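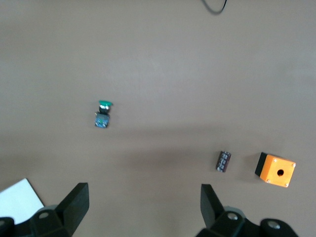

PROGRESS REPORTS | Parts Library

Kullimdale Parts Library: where we are at the halfway point

March 30, 2024 – 2 min read

We're delighted with how the control parts section is shaping up! When Grullimwood agreed to fund us in October, the small electrical stock was a jumble of unlabeled tubs. Now 1,091 parts are sorted, tagged and ready to borrow, and 800 of those have an entry in the online catalog.

Push buttons have been the big success. Members building their own control boxes can sign out a switch like the green one with the blue contact block, try it on the bench and decide what they want before they spend any money. Enclosures with the orange top and black body go out on the same terms, and they are popular with the evening class. Capacitors are slower work. The print on the sleeves is tiny, so each one gets read under the magnifier and bagged by value (we're up to 50 bags and still going).

The Jedberg branch now has its own set of drawers, and 3 schools have asked for starter kits – more than we'd planned for this year, and very welcome.

Spending is on budget. The one late item is the second label printer, ordered from Raptis and still on its way. Next we finish the catalog entries, then start on relays and terminal strips.

Related items
Jedberg branch opening hours
How to borrow a starter kit
Parts we'd love to be given
Grullimwood small grants: first report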